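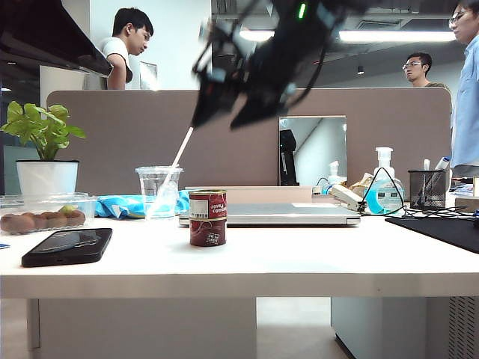 Tomato paste, and the jollof I finally got right

I have been cooking jollof rice for years and only this December did I make a pot I'd happily carry to someone else's house. What changed was the paste! I used to stir it in with the blended peppers and hope for the best. Then Benedicta Ayaaba watched me do it once, took the spoon out of my hand and told me to start over.

Her way is to fry the paste by itself, in more oil than feels polite, until it goes from bright red to a dull brick color and the oil starts to separate at the edges. On my stove that takes almost 2 songs' worth of stirring, if they're long ones. You have to stay with it — it catches fast, and scorched paste tastes like pennies. But when you get it right the smell changes completely, sweeter and deeper, and I stood there grinning at a saucepan like a fool.

After that come the onions (I slice half and blend half), then ginger, garlic, thyme, a bay leaf and the blended peppers. I let it all cook down until it's thick enough to hold a line when I drag the spoon through.

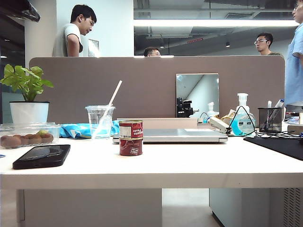 The rice is where Nana Sowah and I part ways. He's a basmati man, and his pot always comes out light and separate. I like a long-grain parboiled rice, rinsed until I get bored, and stirred through the sauce before any stock goes in. Go easy on the stock! You can add a splash later, and there is no way to take it out again. Foil over the pot, lid on top of the foil, lowest heat you have.

And please let the bottom catch a little. That smoky layer is my favorite part of the whole thing, and I've been known to serve everyone else first so I can scrape the pot in peace.

Abena Korletey wrote to ask if you can make the sauce ahead. Yes, and I think it's even better the next day. I freeze it flat in bags and break off what I need for eggs, beans or a quick stew. Next up I want to try her version with smoked fish, as soon as I find a shop near me that sells the good kind.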